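About Us

Cotby began in a rented shop in Junddale with 2 benches, a great many cables and one stubborn idea, that the people who do a job should have the biggest say in how it gets automated. We have grown since then (there are 40 of us now), but we still like to settle most questions standing at a workbench with our sleeves rolled up.

Much of our work is for egg packers, bakeries and other places where hands do the same small thing all day long. Packing eggs sounds easy until you have done it for a whole shift, and everyone who joins us spends their first week doing just that, sore wrists and all!
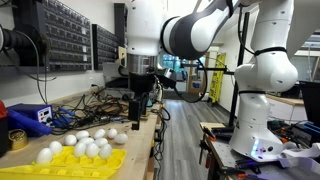

What changes for the people on the line

When a packing house takes on our Clokitz system, the packers stay, and they learn to set up the arm, check its work and tell it when to stop. Training takes about 3 weeks, with plenty of time for questions. Some folks love it from the first morning, and some miss the old rhythm and the chatting across the belt, so we ask managers to keep the shared breaks and to let people trade places when they'd like a change.

We listen to the grumbles, too. Packers at Luangrath, our longest-running customer, asked for a slower speed at the start of each shift, and every system we build has it now.

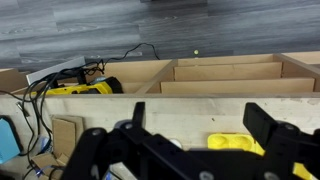 Junddale, 6/10/23

We have just signed the lease on the unit next door, and we hope to have 5 more benches in by January. If you are ever passing through, please come and see us. The coffee is decent and we are always glad to talk about eggs.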